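Introduction to Supply Contracts
Week 5 handout: Delivery, risk and rejection of goods

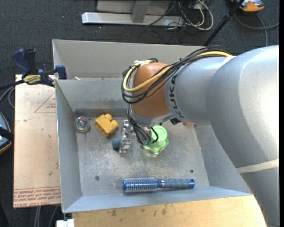 These notes cover the period between the signing of a supply contract and the buyer's acceptance of the goods. Read them with chapter 4 of the course reader. The formation material from weeks 2 and 3 is assumed. Statutory rules differ between jurisdictions, and the notes give the common law position unless they say otherwise.

We use website cookies to improve your visit. Accept all | Manage preferences

1. When property passes

In a contract for specific goods in a deliverable state, property passes when the parties intend it to pass. If the contract is silent, the default rule is that it passes when the contract is made, even if payment and delivery are both postponed. Students often find this surprising. A buyer can own a pallet of tiles that is still sitting in the seller's warehouse.

Unascertained goods are different. If the seller has agreed to supply 20 drums of solvent out of a larger stock, no property passes until those drums have been set apart and unconditionally appropriated to the contract. Labelling the drums with the buyer's name is usually good evidence of appropriation, but it may fall short if the seller still has the right to swap them.

2. Risk

Risk follows property unless the parties agree otherwise. Most commercial contracts do agree otherwise, and tie risk to a physical event such as loading or unloading. Look for the risk clause first when you are given a problem question.

Where delivery is late through the fault of one party, that party carries the risk of any loss that might not have happened but for the delay.

3. The Bellura problem

We will use this problem in the tutorial. Bellura agrees to sell 461 cartons of glazed bowls to Halim, a homewares retailer. The contract says delivery is to Halim's store "in November, time being of the essence". Nothing is said about risk. Bellura engages Nerner, a carrier, to move the goods. The cartons arrive in November, but 20 of them have been crushed. Halim's manager, Beatrice Mosoti, signs the docket without opening anything and puts the whole load into storage. She finds the damage a fortnight later and wants to send everything back.

Consider the following before class:
– Was Nerner the agent of the buyer or the seller for the purposes of delivery?
– Does a signature on a docket amount to acceptance?
– What is a reasonable time to examine cartoned goods?
– Can Halim keep the sound cartons and reject the rest?

On the second point, the general position is that a buyer who has not examined the goods has not accepted them until there has been a reasonable opportunity to do so. A docket normally proves receipt and little more. Check the wording, though – some dockets say "received in good order and condition", and a court may give that some weight as evidence.

4. Short and excess delivery

A buyer who receives less than the contract quantity may reject the lot, or keep what was sent and pay at the contract rate. With an excess, the buyer may keep the contract quantity and reject the balance, reject the whole, or keep the whole and pay for it. Trivial differences are ignored.

Tutorial groups

Ruth Blackburn takes the morning group and Teguh Pangaribuan the afternoon group. Written answers to the Bellura problem should be no longer than 2 pages and are handed in at the start of the tutorial. Requests to change groups go to Cempaka Entili at the programme office.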